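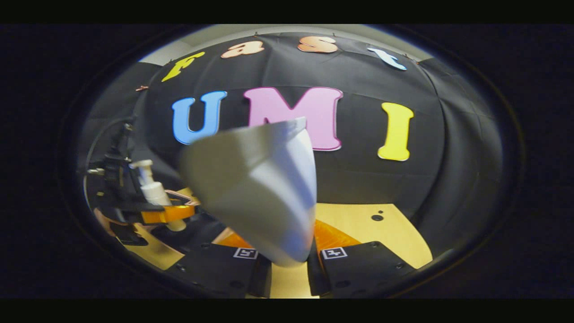
Soft-finger gripper at the bench, with a pump bottle held in the orange gripper at left.

Lendberg Soft Finger Gripper, hand-held

Price: $1,868
Set of two replacement fingers: $700
Ships from Erasley in 30 days

A hand tool for recording chores that a robot arm can practise later. The fingers are pale, fin-shaped and flexible. Each black finger base carries a square marker.

Can it do the housework yet? Some of it. Our arms will pick up a pump bottle and put it back on a shelf. Pressing the pump and catching the soap is still hit and miss. Folding towels is slow, and we don't recommend it for a paying laundry.

Shop-floor customers mostly use it for sorting and tray loading. Glassware is at your own risk.

Arm and mount sold separately. For bulk orders, ask for Gøran Ljungberg.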